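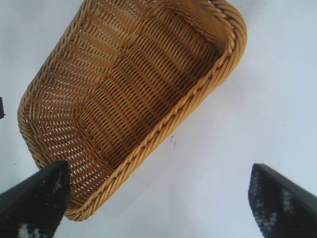 Slide 1. District heat, and what to do with it in April. I run the heat side of the Flarnley network, so I should admit up front that I have never met a person who asked me a second question about it at a party. The usual complaint about storage is that it leaks, and of course it leaks. Everything leaks. The wicker basket on the screen is woven as tight as you like, over and under, and there are still little gaps all the way along the side. You can carry bread in it all day. Try carrying soup. Our first tank was sold to us as a bread problem and it was a soup problem, and most of the next half hour is about the difference.

(Pause here. Let the people at the back find chairs.)

Slide 2. What we have. One biomass boiler, one big heat pump on the river, one gas boiler we keep for emergencies and keep having emergencies for. 600 homes on the loop, plus the school and the swimming pool. The pool is the best customer we have. It never calls.

Slide 3. The problem. Demand goes up at six in the morning when the whole town showers at once. Cheap power for the heat pump comes in the middle of the night and again after lunch. You don't need a degree to see that those don't line up. For years we covered the morning with gas and called it "peak support" in the annual report, a phrase I wrote myself.

Slide 4. The old tank. Plain insulated hot water, built by Berer, who are good at tanks and less good at returning calls. On paper it would hold a night's heat until breakfast. On a windy night in January it held most of it. The steel was fine. The losses were at the pipe joints, the hatch, the sensor pockets, every spot where somebody had needed to get something in or out. If you take one thing home, go look at your penetrations. (Do not wait for the laugh. There was one in the spring and it threw me off for two slides.)

Slide 5. Thermal picture of the hatch. Say what the colors mean, as last time half the room had them backward. Bright is bad. We were warming a pigeon.

Slide 6. Options we looked at.
More insulation on the old tank. Cheap, dull, worked better than anything else we did. Muchen Shen pushed for this from the first meeting and has been very decent about not bringing it up.
A second water tank. No room. The site is a triangle and the pointy end floods.
A phase change store, meaning a box full of a salt that melts when you put heat in and gives the heat back as it sets. More heat in less space. This is the one that gets you invited to conferences.

Slide 7. The Meltix unit. We bought one. It is about the size of a shipping container and looks like one, to the disappointment of the mayor. The salt melts at 68 degrees. That's Celsius; for anybody here who thinks in Fahrenheit, it's too hot to put your hand in and not hot enough for tea. Our loop comes back at 46, so there is a decent gap to work with. If your return water is hotter than ours, do the sums again before you sign anything, and then get somebody else to do them.

Slide 8. How it went. First winter, badly. The salt is supposed to melt evenly. Ours melted at the top and sulked at the bottom, so the store said it was full when it was half full. The control software, a package called Gil, believed the top sensor because it had been told to. Every morning at six it confidently opened the valve, gave the town twenty good minutes, and then fell back on gas.

(If somebody asks who set up the sensors: we did.)

Slide 9. The fix. Seo-ah Shin spent a week on site with a laptop and a folding chair. She ignored the single "percent full" number and had Gil add up what went in and subtract what came out, the way you'd keep a checkbook. Then she slowed the charging down so the bottom had time to catch up. No new hardware. I had already drafted a request for new hardware, and it was a good one, with a chart.

Slide 10. Second winter. Gas running hours down by 50 percent against the year before. Before you write that down: it was a milder winter, and we had also finally wrapped the old tank. I can't tell you how much belongs to which. The supplier can, naturally, and has a brochure.

Slide 11. What it costs to live with. One service visit a year. One pump seal so far. A faint hum that a neighbor on the north side can hear and I can't, though I've stood in her kitchen and tried. We put the pump on rubber feet — she says it's better on Thursday nights, and I haven't found a reason for that in any of the logs.

Slide 12. Things I'd do in another order.
Wrap and seal what you already own before shopping.
Ask for the sensor layout in writing, with heights.
Charge slowly at first, even if the power is cheap right now and somebody is standing behind you pointing at the price.
Keep the old boiler. Keep it serviced. Don't let anybody make a speech about switching it off.

Slide 13. Questions. Likely ones: lifetime of the salt (we don't know yet, ask me when it's old), does it smell (no), can it do cooling (a different salt, a different box, a different budget). If the fellow from the hydrogen session is here again, take his question last — and offer to continue over coffee.

Contact details stay up on the screen until they turn the projector off. Take the clicker out of your pocket before you leave. They want it back.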